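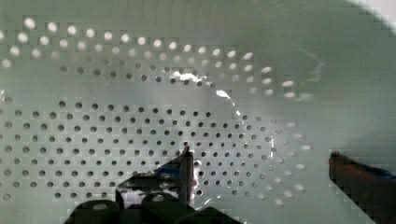
図1 手先カメラの画像。穴あき容器の内側

ロボット工学実習II 配布資料 第5回
遠隔操作による把持データの収集
担当:Kasun Patwary
場所:実習棟112室

前回は腕の原点合わせと非常停止の手順を扱った。今回からは班ごとに台所玩具を使った把持作業を行い、記録を取る。記録したデータは第8回の学習演習で使うので、失敗した試行も消さずに残すこと。

1. 今回の目標

操作者が腕を動かし、手先カメラと上方カメラの映像を同時に保存できるようになること。作業の速さは評価しない。手先カメラだけを見て、指先と対象物の位置関係を言葉で説明できるかどうかを口頭で確認する。

図1では、穴の一部が白く光り、一部が暗く写っている。同じ面の穴でも、背後に明るいところがあるか暗いところがあるかで見え方が変わる。また、中央付近の透明なものは輪郭よりも反射のほうが目立つ。画素の明るさだけで物体を切り出そうとすると、こういうところで間違える。前回の輪郭抽出の課題で苦労した班は、しきい値を変える前に画像をよく見直すこと。

2. 作業台の準備

台に出す物は班の作業票に従う。図2は上方カメラから見た台で、皿、カップ、ケチャップのボトル、いちご、オーブントースター、ざる、フライパン、へらが出ている。配置は試行のたびに少しずつ変えてよいが、変えたら作業票に略図を描く。

ケーブルの通り道に物を置かない。腕を動かす前に、ケーブルが物の縁に掛かっていないかを操作者以外の者が確かめ、声に出して伝える。 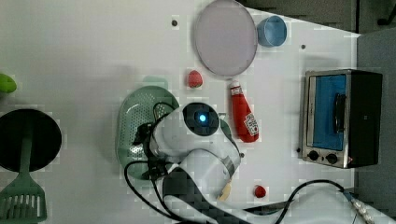 【操作編】

3. 役割分担

操作者、記録者、監視者の三役とし、10試行で交代する。監視者は非常停止ボタンから手を離さない。欠席者がいる班は記録者と監視者を兼ねず、隣の班から一人借りる。

4. 記録の手順

(1) 端末で収集ソフトSonikを起動し、班番号を入れる。
(2) 両方のカメラ映像が更新されていることを確認する。片方が止まっていたらソフトを再起動する。
(3) 監視者の合図で記録を始める。
(4) 腕を対象物の手前まで動かし、いったん止める。
(5) 指を開き、向きを合わせてから近づける。
(6) 終わったら成否を入力する。迷ったときは「保留」にして、理由を一行書く。

クラス全体の目標は300試行である。1試行は長くても3,000フレームに収める。途中で操作が止まってしまった試行は、打ち切って「失敗」としてよい。

5. ざるの中での操作

ざるの内側は曲面なので、平らな台の上と同じつもりで指を下ろすと片方の指だけが先に当たる。図3のように二本の指の間が広く空いた状態で、まず左右の指先の高さを見比べる。手先カメラは距離が分かりにくい。図3の細い指先も、面に触れているのか少し手前にあるのか、この画像一枚からは決められない。上方カメラの映像を必ず併せて見ること。

表面の光の反射も対象物と間違えやすい。腕を少し動かしてみて、明るい部分の位置がずれるようなら反射を疑う。
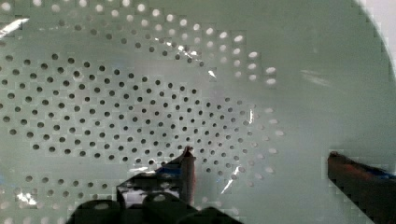 6. 長い物をつかむとき

ボトルには、胴を横から挟むやり方と、両端を挟むやり方がある。図4では指がボトルの両端の側に来ている。長さが指の開き幅に近い物を両端で挟む場合は余裕がないので、向きのずれを先に直す。どちらのやり方を選んだかを作業票の「方法」の欄に書く。

図4ではHEINZのラベルが読める。ラベルが写っていると、物の向きを後から確認しやすい。一方、いちごのように小さい物は指の陰に入りやすく、この図でも右側が指に重なっている。近くに小さい物があるときは、接近の方向を変えるか、先にそちらを片付ける。 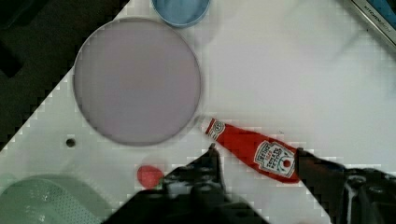 7. 課題

各班で成功と失敗の試行を一つずつ選び、次の点をまとめる。

・指を止めた位置と、その判断に使った映像
・手先カメラでは分からず、上方カメラで分かったこと(逆でもよい)
・失敗した試行をやり直すなら、どの手順を変えるか

本文は4,000字以内、図は6枚まで。図には番号と短い説明を付ける。提出は火曜日の17時まで、学習支援システムWosariの「第5回」の欄から。ファイル名の先頭に班番号を付けること。

8. 次回の予定

収集したデータの確認と、不要区間の切り出し。「保留」とした試行は班の間で交換し、別の班が成否を判定する。作業票を忘れずに持参すること。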